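4.3 Setting Up a Two-Arm Task in the Irolance Planner

By now you should have both arms homed and the status panel showing green for left and right. If either side is still yellow, please go back to section 4.2 and run the homing routine again – the planner will let you build a task with an unhomed arm, but it won't let you run it, and that's a frustrating thing to find out after half an hour of careful work.

We're going to build a task in which the arms hold two different objects at the same time. It's a lovely exercise for learning the planner, and most of what you set here will carry over to your own projects.

1. Open the planner and choose New Task, then Two Arms, Shared Floor. Give the task a name you'll recognize later on (ours at Flurdale are all called "test," and we regret it every October when we clean out the archive).

2. Click Capture Scene and wait for the outlines to appear. Soft or folded things take longer to outline than hard ones, so give it a moment.

3. Check the outlines one by one. Where two objects overlap, the software likes to merge them into one. Select the merged outline, click Split, and draw a line along the border with your mouse.

4. Assign each outline to Left, Right or Ignore. Anything marked Ignore stays in the collision map, so the arms will still steer clear of it.

5. Set the grip force for each arm on the slider, which runs from 0 to 100. Start at 50 for fabric and thin frames, and work your way up from there if you need to.

Note: The planner treats a racket as one long object, handle and all. If you grip it by the head, remember to turn on Track Far End, or the grip end won't be included when the planner checks for collisions.

A racket cover and a racket make a good first pair, with one gripper on the edge of the cover and the other over the racket's head. We like to leave a basket of artificial fruit behind them as something for the planner to steer around.
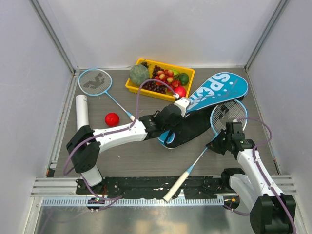 Crisanto Mercado wrote in to say that Track Far End slowed his planning to a crawl until he lowered the sample count, and he would like that mentioned right next to the setting. Fair enough, Crisanto! The sample count is under Advanced, and it's set to 3000 when you first install the software. Lower it a little at a time and preview the path after each change.

6. Click Preview. The path for each arm is drawn in its own color, and any spot where they come too close is drawn in red. Drag the time bar slowly through the red parts to see which arm ought to wait.

7. Add a Wait marker to that arm and preview again. You may need to do this more than once, and that's perfectly normal.

Caution: Cables are not part of the collision map. Before you press Run, look over the full path yourself and make sure neither arm will pull its cable tight or sweep it across the other arm. Keep your hands outside the enclosure and stay within reach of the stop button.

8. Press Run at reduced speed. When you're happy with the motion, save the task and go on to section 4.4, Releasing and Regrasping.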